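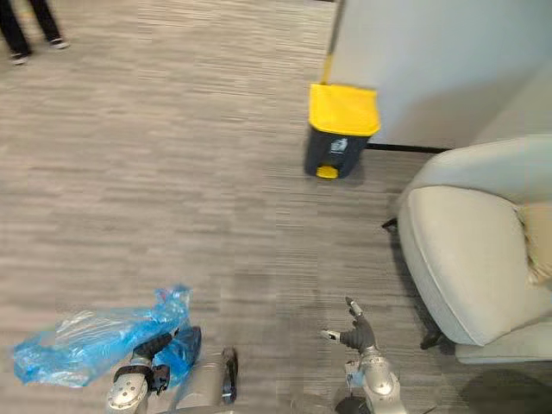 Bence Virág
Freier Autor, Textspiele und Visual Novels

Offenes Studio bei Flarero, Notizen von unterwegs

Kurz und schnell runtergetippt, der Zug geht gleich. Flarero hatte für einen Nachmittag im Oktober aufgemacht, Einlass ab 14 Uhr, Anmeldung über das Forum von Culside. Wer die Leute nicht kennt: kleines Studio, interaktive Märchen, meist mit düsterem Einschlag. Culside ist das Portal, auf dem ihre Sachen erscheinen, samt Komplettlösungen von Fans.

Angefangen hat es mit dem neuen Spiel. Clesow. Blaubart, aber erzählt von der Schwester der Braut, die mit im Schloss wohnt und als Haushälterin die Schlüssel verwaltet. Gute Idee. Man spielt also die Person, die genau weiß, welcher Schlüssel fehlt, und muss jeden Abend entscheiden, was man beim Essen sagt. Oder eben nicht sagt. Spieltage statt Kapitel, 16 Stück, danach eines von 6 Enden. Zwei davon durften wir nicht sehen.

Der Prototyp lief auf den Arbeitsrechnern, man durfte sich einfach dazusetzen. Ich bin bis Tag vier gekommen und dann in der Kapelle hängengeblieben, weil ich den Brief zu früh verbrannt hatte. Laut Team kein Fehler, man kommt über die Küche wieder raus. Hab ich nicht gefunden. Wird ohne Lösung wohl eher zäh, zumindest beim ersten Durchgang.

Was mir gefallen hat: Der Text ist kürzer geworden. Beim Vorgänger, Somogyi, klickte man sich ja durch ganze Seiten Waldbeschreibung, bevor mal jemand den Mund aufmachte. In Clesow sitzen die Dialoge jetzt. Blaubart ist höflich, fast langweilig höflich, und das ist viel unangenehmer als das Gebrüll im Trailer. Bitte den Trailer neu schneiden.

Weniger gut: die Musik. Immer derselbe Cembalo-Loop, nach einer halben Stunde hab ich den Ton ausgemacht. Soll noch ausgetauscht werden. Schriftgröße auch zu klein, Umschalten ging in dieser Version noch nicht.

Dann der Teil zur Zeichenarbeit. Für Somogyi hatte eine einzige Person alle Hintergründe gemacht, diesmal sind sie aufgeteilt: eine Hand für Räume, eine für Figuren. Sieht man auch. Die Räume sind flächig und matt, die Gesichter viel feiner, bei manchen Szenen beißt sich das noch. Gezeigt wurden Skizzen vom Schlüsselzimmer in mehreren Fassungen, von der ersten Bleistiftidee bis zur eingefärbten Version. Die erste war mir die liebste, da hing noch gar nichts an der Wand.

Spannend fand ich die Runde zum Verzweigen. Flarero schreibt alles in einer selbstgebauten Tabelle, jede Zeile eine Textstelle, dahinter die Bedingungen. 3000 Zeilen hat die für Clesow inzwischen. Gescrollt wurde so schnell das ich kaum mitlesen konnte, aber man merkte, dass die meisten Bedingungen nur an drei Werten hängen: Vertrauen der Schwester, Misstrauen des Hausherrn, Zahl der Schlüssel am Bund. Mehr braucht es wohl nicht. Die Werte bleiben beim Spielen unsichtbar, darüber gab es Diskussion im Publikum. Ich bin für unsichtbar. Der Herr neben mir sehr dagegen.

Frage nach der Altersfreigabe kam natürlich auch. Antwort: für Erwachsene, wegen Thema und Gewalt, explizite Szenen sind keine geplant. Somogyi hatte da noch einen Schalter im Menü, der fällt weg.

Am Schluss Kaffee und Verkaufstisch. Das Skizzenheft zu Somogyi gab es in einer Auflage von 50, als ich drankam war es weg. Ärgerlich. Nachdruck ungewiss, im Forum mal nachfragen.

Termin für Clesow: keiner. Eine Demo soll vorher auf Culside kommen, mit den ersten drei Spieltagen, Spielstände werden vorraussichtlich nicht übernommen. Wer schon mal testen will, kann sich im Forum in die Liste eintragen, der Beitrag ist oben angepinnt. Meine Mitschrift zu den Enden, soweit gezeigt, kommt getrennt und mit Spoilerwarnung, sobald ich meine eigene Schrift wieder lesen kann.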